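Section 4. Connecting the Compressed Air Supply

This section applies to the Batier stationary air compressor when it feeds one or more pieces of pneumatic equipment through a fixed line. Installation must be carried out by personnel who have read Sections 1 through 3. The compressor must be bolted down and leveled, and the electrical supply must be locked out, before any of the steps below are started.

CAUTION: Compressed air can cause serious injury. Wear eye protection. Never direct an air stream at any person, and never disconnect a hose while the line is under pressure.

4.1 Before You Begin

Confirm that the following items are on hand:

- Divmont filter and regulator set, with mounting bracket
- Flexible connecting hose, supplied
- Thread sealing tape
- Two adjustable wrenches
- Leak detection solution
- The installation record (inside back cover)

The compressor room must remain below 40 °C during operation. Where the room is shared with other equipment, allow for the heat given off by that equipment as well.
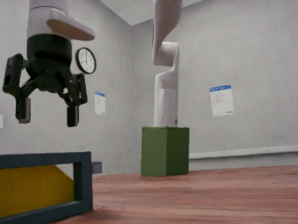 4.2 Connecting the Supply Line

1. Close the outlet valve on the receiver tank. The handle must be at a right angle to the pipe.

2. Open the drain valve at the bottom of the tank and leave it open until the tank gauge reads zero. Close the drain valve.

3. Remove the plastic plug from the outlet. Inspect the threads for damage and wipe them with a clean, dry cloth.

4. Apply thread sealing tape to the male end of the hose fitting, in the direction of the thread. Leave the first thread bare.

5. Screw the fitting into the outlet by hand, then tighten with a wrench. Hold the valve body with the second wrench while tightening.

NOTE: Do not replace the flexible hose with rigid pipe at this point. Vibration from the pump will work rigid joints loose and may crack the outlet valve.

6. Mount the filter and regulator set on the wall bracket with the bowl pointing straight down. The arrow on the body must point away from the compressor.

7. Connect the free end of the hose to the inlet side of the filter.
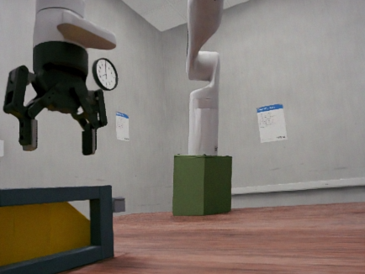
Figure 4-1. Gripper open, nothing held.

8. Run the distribution line from the regulator to the point of use. Slope the line slightly downward in the direction of flow, and fit a drain leg at the lowest point.

9. Take each branch from the top of the main line. Branches taken from the underside will carry condensate into the equipment.

10. Fit a separate shutoff valve on every branch and label it. Labels must match the entries in the installation record.

4.3 Setting the Pressure

1. Turn the regulator knob counterclockwise until it moves freely.

2. Remove the lockout and start the compressor. Allow it to run until it stops by itself.

3. Open the receiver outlet valve slowly.

4. Turn the regulator knob clockwise until the gauge shows the pressure required by the connected equipment. If several items share the line, set the main regulator for the highest requirement and fit a secondary regulator on each of the other branches.

5. Push the knob in to lock it. 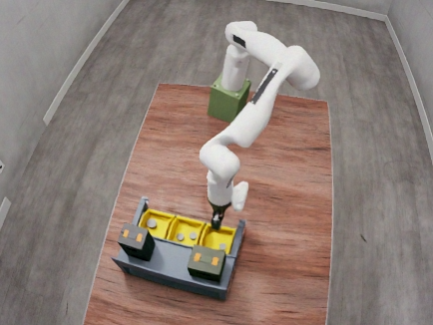 Figure 4-2. Robot arm over tabletop, with blue-gray rack.

CAUTION: Do not adjust the safety valve. It is set and sealed at the factory. A broken seal voids the warranty and the compressor must be taken out of service.

4.4 Leak Test

1. With the line at working pressure, close all branch valves.

2. Apply leak detection solution to every joint, starting at the receiver outlet. Growing bubbles indicate a leak.

3. If a leak is found, stop the compressor, release the pressure, and remake the joint with new tape. Do not tighten a joint under pressure.

4. Close the receiver outlet valve and note the line pressure. Read the gauge again after 21 minutes. A drop of more than 2 psi must be traced and corrected before the line is put into use.

5. Enter both readings in the installation record and sign it.

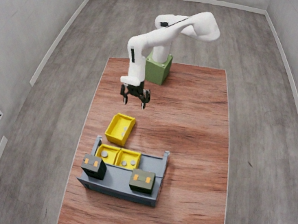 Figure 4-3. Arm on green base, gripper above the tabletop.

4.5 Service After Installation

Drain the filter bowl at the end of each working day. Check the flexible hose monthly for cracks or swelling. Replace the filter element and the hose every 3,000 operating hours, whichever parts were fitted last. Only Divmont elements may be used in the supplied housing.

Questions on this section may be addressed to Makis Vrettos, Technical Publications.

Related documents
Section 3. Placement and Leveling
Section 5. Condensate Drains
Makris Refrigerated Dryer: Installation Supplement
Culby Hose Reels: Wall Mounting Guide
Spare Parts List, Stationary Models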